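Artificial Flowers for the Front Hall: Sorting, Repair and Reuse
Project report, Materials and Display course
Sumaiya Gamage and Lambros Kourkoulas
Submitted Wednesday, August 25, 2021

1. Background

The Wanyama building has kept artificial flowers in its front hall for years. They go out in tall vases in spring and come back to the storage closet in November, where they are laid in whatever container has room. By the time we looked at them, several stems had lost leaves and some of the blooms had been pressed flat. The building office was ready to throw the whole lot out and order new ones from Jalum.

Our project asked whether the old flowers could be sorted, cleaned up and used again, and what it would cost in time and materials. We had a budget of 80 dollars and two weeks.

2. Materials

Most of the flowers fall into two groups, roses and hydrangeas. The roses are the older purchase. Their petals are cloth with a satin-like face, and you can see the weave on the larger ones. Cloth petals hold their curl well, but the cut edges fray with handling, and lint sticks to them. We decided early on that slight fraying was acceptable, as it does not show from the distance at which people walk past the vases. 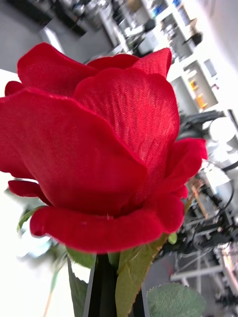 3. Sorting method

We worked on a white table so that small green parts would be easy to find. Each stem was taken separately and given one of 4 grades:

Grade A: ready to display.
Grade B: needs reshaping or a brushing.
Grade C: needs a leaf or floret put back.
Grade D: use for spare parts.

We checked the stem first, then the leaves, then the bloom. The order matters more than we expected. On our first try we began with the blooms, and we spent a long time fluffing petals on a flower whose stem was cracked through near the base.

The stems are molded plastic with raised rings along part of their length, a little like bamboo. The rings are where they bend, and also where they split. We ran a thumb down every stem and flexed it gently at each ring. Leaves were pulled lightly to see whether they were still seated. Some stems also still carry their paper tags, and we had to agree on what to do with those.

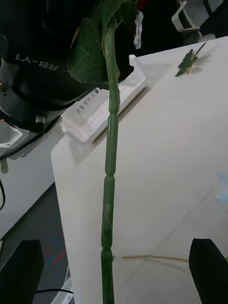 Sumaiya wanted to cut all of them off. Lambros argued for leaving them on until the end, so that stems from the same purchase could be kept together. We left them on during sorting and planned to trim them just before display. This worked, although a tag can catch on the petals of the next flower when stems are stacked.

4. Handling the hydrangeas

Hydrangeas were slower than roses. The head is made of many small florets, and a side cluster tends to hook onto its neighbor when you lift one out of the basket. We found it best to lift by the stem, just under the head, and lay the flower flat before doing anything else. Loose greenery was set to one side of the table and left there until the flower it belonged to had been checked. 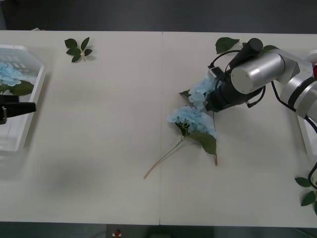
Figure 3. Pale blue hydrangea laid out on the table, with a sprig of leaves set apart and another bloom in the basket.

Reshaping was done by hand. We spread the florets outward from the middle and turned the big leaves so they sat below the head. We tried steam on 2 test stems. It relaxed the creases in the petals, but on one of them it also softened the glue under the leaves – so we stopped using it on anything with a glued collar.

For reattaching leaves we bought a clear craft glue sold under the name Tado. It dries slowly. A leaf has to be held in place for 5 minutes or it slides down the stem, and this is where most of our time went.
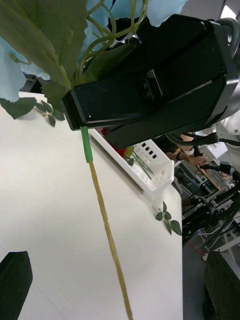 Figure 4. Serrated leaves, thin tendrils and jointed stem of a pale blue flower.

5. Results

Most of the roses went into Grade B and needed only brushing and reshaping. The hydrangeas were more mixed, with Grade C the largest group. Grade D was small, but it gave us enough leaves to fill the gaps on the others. We stayed inside the budget, and most of the money went on glue and a soft brush.

The part we did not solve is storage. The closet shelf is too short for the longest stems, so they end up bent again. We asked Wirkska, the firm that supplies the shelving, about a deeper unit and have not had an answer yet.

6. What we would change

We would write the grade on a slip and clip it to the stem. Keeping it only on our list caused mix-ups on the second day, and we had to regrade part of the hydrangeas. We would also keep the roses and hydrangeas in separate baskets from the start.

The grading list and the receipts are in the course folder.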